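The woman who wants your cups in a box

Katherine Carhuamaca does not own a label maker. She says this before I have got my coat off, in the tone other people use to mention that they don't own a television.

"People buy the label maker first," she says. "Then they label the drawer it lives in. Then they stop."

Carhuamaca has been sorting out other people's kitchens for long enough to have opinions on tea towels. She trades as Clilow, a name she refuses to explain beyond saying that the one she wanted had gone, and she works with one colleague, Shahram Pakzad, who does the lifting and most of the diplomacy. Their office is the ground floor of number 29, a house with a great deal of pale wall and a brown plank floor that she sweeps twice while I am there.

I had come prepared for serenity. I had read the kind of books in which a woman in linen tells you to thank your socks. Carhuamaca is wearing a cardigan with a biro in the pocket and would like me to move my bag, as it is in front of the cupboard.

"I'm not a calm person," she says. "I think calm people can live with a messy worktop. It's the rest of us who need somewhere to put the whisk."

Her method, if it can be called that, and she would rather it wasn't, begins with open-topped plastic bins. They must be see-through, or near enough, and they must have a hole at the end that you can get your fingers into. She is immovable about the hole.

"A box with no handle is a box you take down once. After that you reach over the front of it and feel about, like a vet. You end up with a layer at the bottom you haven't seen since you moved in. I had a client with a jar of cloves down there that had outlived two marriages."

Were they her marriages?

"One of them was."

What about lids? She looks at me with something close to pity. Lids, she says, are for things you have already decided to throw away but can't face. She has been known to remove them from a client's house on the first visit and return them at the end, in a bag, if asked. Leonie Reuter, a client who rang me the next day with the air of someone being called as a witness, never asked.

"I had a stack of them as high as the kettle," Reuter told me. "I thought they were important. I'd moved house with them. I don't even think they fitted anything when I bought them."

Reuter's kitchen took a single Sunday and, she says, most of a friendship, as her flatmate Forough Hassanpour felt strongly about the mugs. Hassanpour was on the line too, it emerged.

"There were mugs from before," she said. "From places we'd been. And Katherine held up each one and said, 'Who drinks out of this?' and it was like being in court." The mugs stayed in the end. They live in a bin on the second shelf, handle end out, and Hassanpour concedes that she can now reach them without standing on the stool.

Back at number 29, I ask Carhuamaca whether the question is always the same one. More or less, she says. Who uses it, and where are they standing when they want it? She thinks that most kitchens are arranged by the person who unpacked the van, in the order in which things came out of it, and that the arrangement then hardens. A colander goes in the cupboard by the door on the first evening and it is still there 11 years later, nowhere near the sink, and everyone in the house walks the length of the room with dripping pasta.

"You ask them why and they say, 'That's where the colander goes.' As if it were the law."

Pakzad, who has been eating a biscuit by the window, says his own colander is kept in the oven.

"We don't discuss Shahram's flat," says Carhuamaca.

She came to this by way of a kitchen showroom called Kristiansen, where she sold handles. She was there until she was 31, and what she remembers best is the displays: a lemon in a bowl, one good pan, nothing in the drawers at all. Customers would open them and sigh. She began to suspect that they had come out for the emptiness and were going home with a worktop.

"I thought, I could sell them the emptiness for a lot less."

Her first job was for a neighbour, Parviz Rezaei, a retired French teacher who owned a quantity of Tupperware he describes as pastoral. He paid her with a rug. It was Rezaei, too, who passed on the low table that she now does most of her thinking at, when he ran out of grandchildren small enough to sit at it. It has a white top ruled into squares in black, and at some point in its former life it acquired a fried egg.

The egg is important. Carhuamaca uses the table to show clients how much room a thing takes up, which people are hopeless at, herself included. You put your bin on the grid, you see which squares it eats, and then you go and look at your shelf with a chastened expression. She talks the clients through it kneeling down, and sooner or later every one of them stops listening and asks about the egg.

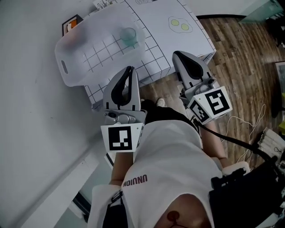 The table at number 29, with bin, cup and the egg.

"It's got two yolks," she says. "I think they're yolks. They're a bit green."

Has she thought of getting rid of it?

"I've thought of it. There's another drawing further up that's so faint I couldn't tell you what it was, and I keep thinking that one day the egg will go the same way. But it's useful. If someone's upset — and people do get upset, it's their mother's gravy boat — you can look at the egg together for a bit."

She nearly always begins with a single cup in an otherwise bare bin. It looks absurd, a great long box with one pale teal cup in it, and clients tend to laugh. Then she asks what else belongs with it. Another cup, they say. The saucers. The sugar, if anyone takes sugar. By the time they get to the things that don't belong, the batteries and the birthday candles and the Allen key, they are saying no to them unprompted, and she can sit back on her heels.

"If you start with a full box, they defend it. Everybody defends a full box."

It doesn't always take. There was a man in Lindia Road who let her do the whole kitchen, thanked her warmly, and had it back as it was by the time Pakzad went round for the forgotten dustpan. She bears no grudge. He liked it the other way, she says, and he had paid up front.

I ask what she makes of the storage shops, the big bright ones where one goes in for a hook and comes out with a trolley of wicker. She has a weakness for Zelden, the one by the ring road, and is not allowed in it alone. Pakzad confirms this. In January she went in for two drawer dividers and was found in the bathroom section holding a soap dish shaped like a leaf.

"I put it back," she says.

"She did not," says Pakzad.

Before I go I ask to see her own kitchen, which is upstairs and which she has mentioned only in passing. There is a silence. Pakzad takes another biscuit. Carhuamaca says that it is a working kitchen, that this is a bad week, and that I would have to step over some lids.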